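Small Faith Groups and Disaster Relief: The Case of the Clurnesia Flood
Student project report, Religion and Society
Supervisor: Bradley Tapley

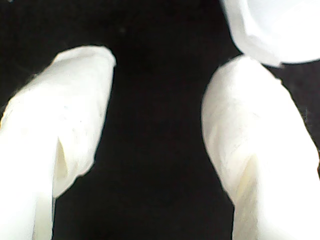

Figure 1. Two white gripper fingers against a black background.

1. Introduction

When a disaster comes, the first help is often given by people who live near. In many places these people are organised by a church, a temple or a mosque. My project studies what happens when such a group must ask the government for permission before it can give help. I chose the flood in the Clurnesia district, where a small house church called Bainbridge Fellowship opened a kitchen in May and was told to close it after 2 weeks.

I wanted to understand two questions. Why did the local office treat the kitchen as a religious activity? And what did the members do after it was closed?

2. Method

I used three kinds of material: the public notices of the district office, the newsletter of the fellowship, and talks with former members who now live in our city. All the talks were made in English or with the help of a friend who translated. I changed no words, but I left out names when the person asked me to. One woman preferred to answer by letter, and her letter was the most detailed source I had.

I must say that I could not speak with anybody from the district office. I wrote to them and received no answer. For this reason their side is known to me only from the notices.

3. Results

The kitchen was in the yard of a closed shoe workshop, Sokico, whose owner was not a believer but gave the key. According to the newsletter, the kitchen served about 3000 meals. The food was rice, cabbage and sometimes eggs. There was no preaching in the yard, but grace was said before the cooks started their work, and a small cross was painted on one of the water barrels. The first notice mentions both things.

The second notice was more serious. It said that any group without registration which gives out goods "in an organised manner" must pay a fine of 1000 in the local currency. The fellowship paid it from its rent money. After this, the members stopped cooking together, but they did not stop helping. Each family cooked at home and carried the food to neighbours – the same food, in smaller pots. The woman who wrote the letter said that this was slower and more tiring, and that old people living on the hill side were often reached only in the evening.

A registered charity, Stesto, arrived later with 200 tents. Two former members told me they worked for it and were asked not to mention their church. One of them found this reasonable. The other is still angry.

4. Discussion

The notices do not say that helping is forbidden. They say that the place, the organiser and the behaviour must be approved. In practice it was the behaviour which caused the trouble, as the prayer and the painted cross made an ordinary kitchen look like a place of worship. I think the office was more worried about people gathering every day than about the religion itself, but my sources are too few to prove it.

It is also possible that the newsletter makes the number of meals bigger than it was. I found no other record to compare with.

5. Further work

I would like to look at a second district with the same rules and a friendlier office. Mr. Tapley also suggested comparing the notices with the older ones from before the registration law, and I have begun to collect these. The copies are hard to read and the translation is going slowly.

Submitted Tuesday, January 23, 2018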